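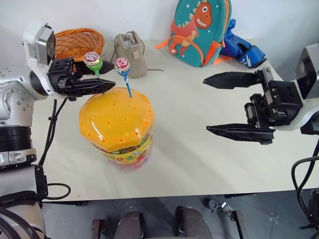 The Wanholm gallery collects pictures from our study on how a two-armed robot learns to handle small items on a stick. We began the study in December, and the question was quite narrow: does the policy learn better when the table is kept almost bare, or when it is filled with ordinary household things? Lollipops were chosen as the main object after long discussion. The head is round and shiny, the stick is thin, and the wrapper collar changes the outline from every side. The jar with the orange-yellow lid has rows of small holes, and a lollipop can stand upright in one of them, so the same piece of equipment serves for picking up and for putting back. Along the wall we keep what we call the back row, with the woven basket and the dinosaur backpack among it. The policy is never asked to touch the back row. It must only learn to ignore it.

How the data were collected

We recorded 3,632 episodes in total, all by teleoperation. An episode starts with both arms in the rest pose and ends when the operator presses the pedal. Failed episodes were kept, with a label, because in our earlier project (Drotholm) we threw them away and later regretted it. Of these episodes, 800 were made with the bare table and the same number with the full back row. The remaining ones are mixed, with one or more things moved to another place between episodes.

The operators worked in short shifts. After a longer shift the movements become lazy, and the policy copies the laziness very faithfully. We could see this in the first version of Minja, which is our name for the trained policy. It had learned to pause above the lid for no reason, exactly like a tired person would do.

The hole problem

Putting a stick into a small hole is the most difficult part of the task. The colour of the lid does not help much, as the highlight on the dome moves when the arm passes in front of the light. We tried three remedies. The first was to lower the room lights, and it made the grasping worse. The second was to add a wrist view to the head view, and this gave the largest improvement of all. The third was to let the arm make a small circular search when the stick touches the lid. The search is slow, but it is gentle on the candy and on the gripper fingers. 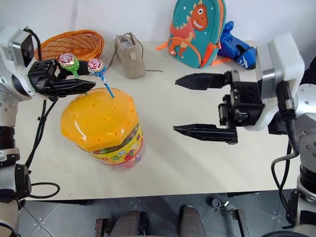 Two lollipops in one gripper is a case we did not plan in the beginning. One operator did it to save time, and the others found it practical, so it came into the data by itself. We then had to decide if it is an error or a skill. We decided to give it a separate label, "double hold", and 127 episodes carry it today. Minja can repeat a double hold when the sticks are nearly parallel. When the sticks cross, it usually loses the second one during the lift.

What the back row changed

For plain grasping, the policy trained on the bare table was a little better, but only as long as the table stayed bare. As soon as we put the backpack back, its reaching became uncertain, and in several trials the arm travelled toward the orange parts of the dinosaur. We believe it had connected orange with the lid. The policy trained with the full back row did not show this behaviour. The mixed set gave the most stable result, and this is the set we recommend to other groups.

We also tested with objects of the same colour as the lid placed close to the jar. Here all versions had trouble, and we do not have a good answer yet.

Notes for those who wish to repeat the work

Fix the table to the floor, or mark its position with tape. Ours moved by a finger's width in the second week and we lost many hours looking for a fault in the calibration.

Let the cables have a generous loop at the wrist. A tight cable pulls the gripper slightly to one side at full reach, and the operator corrects it without noticing.

Buy more lollipops than you think is necessary. The wrappers get worn at the collar after many grasps, and a worn wrapper slides differently between the fingers. We set our limit at 1,000 grasps for one box and then opened a new one.

The labelling was made in Noller, our own annotation program. It is still a bit rough, and the help pages are not finished. We plan to share it together with the episodes when the licence question is settled.

More pictures from the crossed-stick trials will be added to the gallery later.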